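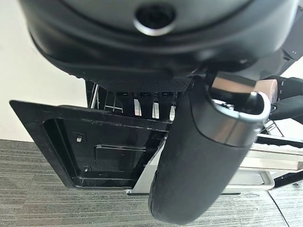 Gasberg 801 Bread Crock

Five-quart stoneware baker with lid

We've been baking in the 801 since February and we're still a little giddy about it. It's a lidded stoneware crock made for one big round loaf, heavy enough to hold its heat when cold dough goes in, and with a wide, low shape that lets you turn the dough in off a sheet of parchment without burning your knuckles. If you've ever tried to lower a floppy, wet dough into a tall, narrow pot, you'll know why we got excited!

The crock comes from Godoy, a small pottery that makes baking dishes and very little else. They mix their own clay, and the lid and base are fired together as a pair, so the two sit snugly and the steam from the dough stays in for the first part of the bake. Lids can't be swapped between crocks, so please don't mix them up if you buy two (several of our customers have).

Color and glaze

The inside is glazed in Okar, a creamy off-white with a bit of speckle in it. The outside of the base is left bare below the handles and feels like fine sandpaper. It'll darken with use, mostly in patches, and ours now has a big toasty brown ring that we've grown very fond of. You can also get it in Moss or Slate. Moss is greener than it looks on most screens.

Baking with it

Put the crock on the lower rack of a cold oven, lid on, and heat them together. It's safe up to 500 degrees Fahrenheit. We like to give it a good long preheat, and then drop the oven a little once the lid comes off. A dough made with 500 grams of flour fills it nicely. You can go bigger, but the top of the loaf may kiss the lid, and then you get a flat spot.

Don't stop at bread, though. It does a lovely pot of beans, a no-fuss rice pudding, and baked apples that go all soft and syrupy at the bottom. Lorraine Birkett on our phone desk roasts a small chicken in hers, on a bed of leeks with the lid on for the first half, and half the office has copied her.

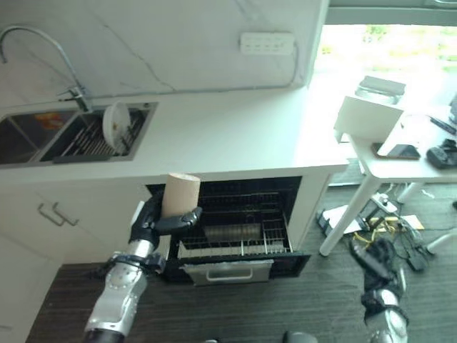

Cleaning is easy once you get the hang of it. Let the crock cool all the way down, then wash it in warm water with a soft brush. Baked-on cheese or sugar will come away after an overnight soak with a spoonful of baking soda. The lid can go in the dishwasher, but we wash the base by hand, as the bare clay takes on a soapy smell if it's run through too often. Dry it upside down with the lid off before you put it away.

Please keep it off the stovetop, including gas burners turned down low. And set it on a trivet or a folded towel when it comes out of the oven, never on a cold or damp counter.

Details

Capacity: 5 quarts
Width across the handles: roughly 13 inches
Material: stoneware, lead-free glaze
Oven safe: to 500°F
Microwave safe: yes, lid and base
Stovetop or broiler: no
Comes with: crock, lid, recipe card

Goes well with

The Brukix dough scraper, which has a curved edge that follows the sides of a mixing bowl and a straight one for the board. Also the Godoy trivet, made from the same clay and just the right size for the base.

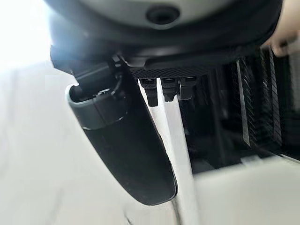
Carbon-fiber-weave plate with three small black connectors

From our customers

"My loaves used to spread out like pancakes. The first one out of this had an ear on it you could hang a coat from! I went up to the Slate lid color after seeing my sister's Moss, and I'm glad I did. It's heavy when it's full, so clear a spot before you open the oven." Booker Boateng

Replacement lids

Broke a lid? Send us the number stamped under the base and Godoy will match one as closely as they can. It takes a few weeks, as they fire lids in small batches, and the shade may be a touch off from your original.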